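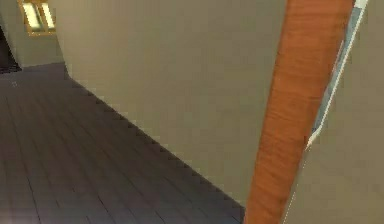
Page 36

The Truteo Exercise Saddle - what I stock, what I ride in and what it costs

I get asked for this one more than anything else I sell, so it gets the longest page. If you gallop horses in the morning for a living, or you pony, or you break yearlings and need something light that won't fold in half on you, the Truteo is the saddle I'd hand you first. I rode in one for years before I ever sold one, and I still have it, with the flaps gone nearly black and a patch on the near side where my boot used to rub.

Zupan makes them in a small shop and I buy direct. They used to offer five or six exercise saddles and have now trimmed it down to two, the Truteo and the Romer. I carry both. The Romer has its own section further down, but most of this page is Truteo talk, because that's what people write to me about.

What you get

A full-tree exercise saddle with a synthetic tree, leather seat and leather flaps, wool felt panels and a suede knee patch. Stirrup bars are fixed, and they're set a touch further forward than on most saddles in this price range. If you ride short you'll like that right away. If you ride long, like a lot of folks do on the babies, give it a week before you make up your mind.

It comes without leathers, irons or girth. I know, I know. I used to sell it as a full set and everybody wanted to swap something out, and I ended up with a tack room full of girths I couldn't shift. So now it's the bare saddle and you pick the rest.

Price is $900. That includes shipping anywhere in the lower forty-eight. Alaska, Hawaii and Canada, drop me a line first and I'll work out the postage with you.

How it sits

The big thing with any exercise saddle is the withers. Thoroughbreds in work lose topline over a season and a saddle that cleared fine in March can be down on the bone by the end of summer. The Truteo has a cut-back head and a wide channel, and on most of the horses I've put it on I can get three fingers under there with a rider up. That's with one folded pad and a square of foam. On a real shark-fin of a horse you'll want more foam, same as you would with anything.

It does run a bit narrow through the tree. If you've got a round, flat-backed filly who looks like she ought to be pulling a plow, try the Romer instead, or ask me for the wide Truteo. The wide is a special order and Zupan takes his time with those!

Sizes go by seat length, small, medium and large. Small suits most riders under a hundred and thirty pounds. I'm a medium on a good day. Please don't order the small because you think it will weigh less. It does, by a few ounces, and you'll be sitting on the cantle for the privilege.

Stitching and wear

The seat seam is double stitched, and the billets are sewn through the webbing and riveted. I check every billet before a saddle goes out the door. I've sent two back to the shop over the years, both for a stitch that looked lazy to me, and both came back fixed with no argument.

The knee patches are what wear first. Suede is lovely and grippy when it's new and then it goes slick, and that's just the life of it. Zupan sells the patches separately and any decent saddler can put them on. Krešimir Stan does mine and he'll do yours too if you mail the saddle in, just put a note in the box with your name and a phone number. (Please, a note. I had one turn up last winter with nothing in it but a hoof pick.)

Bujar Ristić, who gallops for a couple of barns near me, has put more miles on a Truteo than anyone I know. I asked him for a line I could use on this page and he told me, "It's a saddle, I sit on it, it stays where I put it." So there's your testimonial.

Cleaning

Wipe it down every day. Plain glycerin soap and a damp sponge, then conditioner maybe every couple of weeks, lightly. Go easy on oil. I've seen people drown a new one in neatsfoot to darken it up and then wonder why the flaps went floppy. Keep conditioner off the suede altogether. A stiff brush will bring the nap back for a good long while.

Felt panels need to dry out between sets if you can manage it. If you're getting on ten a morning I know you can't, so at least stand it on its head somewhere with a bit of air when you're done, and don't leave it in the truck.

The Romer

Same maker, half tree, lighter and flatter. It's a nice thing for an experienced rider on a horse that's already going well. I wouldn't start yearlings in it. With no tree behind the bars there's less to keep your weight off the spine, so I like a thicker pad under it and I wouldn't use it for long slow jogging either. Black only, one seat size. I keep fewer of these on hand, so ask before you order.

Girths, leathers and irons

I like the Aner elastic girth with both of these. It has elastic at both ends, roller buckles and a soft lining that doesn't seem to rub behind the elbow. Sizes go up to 56, though I'll tell you now that nearly everybody on a racehorse wants something a good deal shorter than that, and if you're measuring fifty-six inches you're either measuring a draft cross or holding the tape wrong. Measure from billet to billet, under the belly, with the pad on.

For leathers, get nylon-core. They don't stretch, or not enough to bother you, and you won't be riding one hole longer on the left by the end of the season. Irons are up to you. I ride in plain stainless with a rubber tread. Aluminum is lighter and plenty of people love it, I just like a bit of weight so the iron swings back to my foot when I lose it.

Ordering and returns

Order by email or phone. I'm in the barn until 10:30 most mornings, so if you get the machine, leave a message and I'll call you back once I've had something to eat. Tell me your height and weight, what kind of horses you're on, and how short you ride. It isn't nosiness - it saves us both a trip to the post office.

You can try the saddle on a horse for 3 days with a clean pad under it. If it doesn't suit, send it back in the same box and I'll refund you, less return postage. Once it's got sweat on the felt or stirrup marks on the flaps it's yours, I'm afraid.

Used ones come up now and then, mostly trade-ins. I don't list them, they go too fast and I never remember to take the listing down. If you want one, ask to be put on the list and tell me your seat size.

Exercise pads and foam squares are on page 37, rain sheets follow on page 38.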